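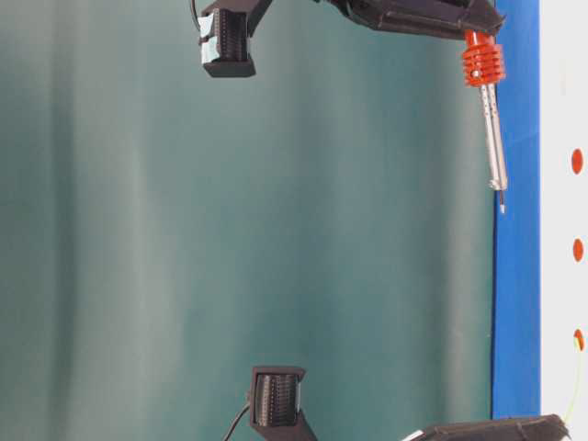 Teal and blue, and why I can't leave them alone

I have been mad about teal since April, when I went into Falcão for a zip and came out with far too much cloth (as you do). It's a plain fabric, no print at all, and I think that's what got me. Let it crease a little and it goes pale green along the folds and much deeper, nearly blue, in between. You get half a dozen colours for the price of one!

Then there's the blue. I'd always been told to keep blue and green apart, and my gran would have had words, but a really strong blue strip down the side of all that soft teal makes me so happy. Add a bit of white next to it and a few small dots of red-orange and I could look at it all day. The dots are tiny and they do so much work. I'd never have picked that colour for myself, and now I want it on everything.

So, the plan. The little back room at Lundholm has one long wall that gets the morning light, and I'm going to hang teal right across it, left with its creases in because ironed flat it loses all those lovely bands. One edge gets a blue border, 13 cm wide, top to nearly bottom. I tried 6 first and it looked like a ribbon that had wandered in from somewhere else. Wider is much better.

Arlindo Vieira, who taught me to sew a straight line in the first place, thinks I should line it. He's probably right (he usually is) but lining would stop the light getting into the folds, so I'm going to hang it unlined for a month and see how we get on. If it sags I'll ring him and grovel.

For the red-orange I've got a pot of fabric paint from Brurnel and a cork to dab it on with. I practised on an old pillowcase last night, and the ones I liked best were a bit oval and soft at the edges. Perfectly round ones looked like buttons.

Still to buy: a pole, six clip rings and more blue thread, as I've used up the whole reel on samples. The border gets pinned tomorrow, and I've already cleared the kitchen table for it.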